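Home Notes Archive About me

Rules we keep for collecting with hand-held grippers

Since January I have been responsible for the written rules in our small group, where we record people doing housework with hand-held grippers, so that later a robot arm can learn from it. Selma Atanasov wrote the first version, 2 pages long. I liked it very much, but it left too much open, and each person filled the gaps in his own way.

My first change was about labels. Every gripper carries a label with its number, and this number must go into the session log before the first recording, not after. Last spring we had 150 recordings of folding clothes which we could not connect to any calibration file. Khalil Karaki spent days on them and we still had to throw away 80. 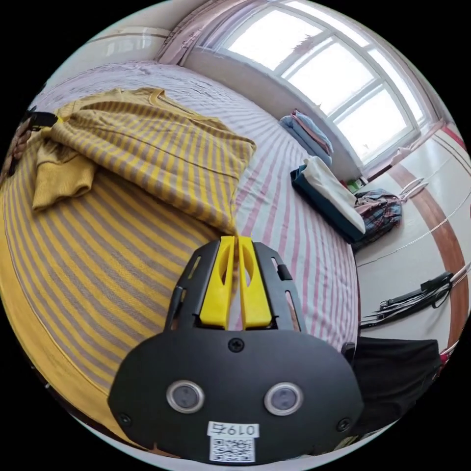

The second change is about the room. We do not tidy up a home before we work in it. Senad did not agree with me on this and we discussed it for a long time. He says that a clean bed gives clean data, and for a first test I accept that. But a sweater in a real bedroom has other clothes near it, and bags, and cables on the floor. The rule now says: move only what a person can trip on, and write down what you moved.

Then there is privacy. Letters, photographs and screens are covered or taken out by the resident, never by us. The resident can stop at any moment and need not say why. I wanted this sentence on the first page and it is there.

What I have not solved is speed. Mateja Kneževič asks for slow movements, but when people are told to be slow they begin to move in a strange way. For now the text says "your usual speed, without hurry". If you have a better wording, please write to me.

Contact | © Blagoje Petkov | Back to top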